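Speaker notes: Clear boxes and hand-held grippers (Hotholm group)
Slide 4. Speaker: Beril Yüksel
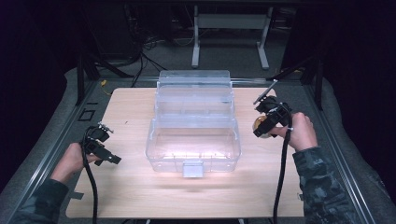

Two hand-held grippers and a clear tackle box on the bench.

Say good morning, thank Dennis Ogola for the bench design.

Our question was simple: does a policy learn the latch better when a person demonstrates with the grippers in their own hands? We recorded 383 demonstrations, then gave the robot 100 trials.

Point at the box. The wood grain is visible through the walls, so depth is difficult to estimate. Say this slowly.

Mention the colour of the latch: grey on clear plastic, low contrast.

If somebody asks about Skedelo, I answer at the end. Next slide: failures, four kinds.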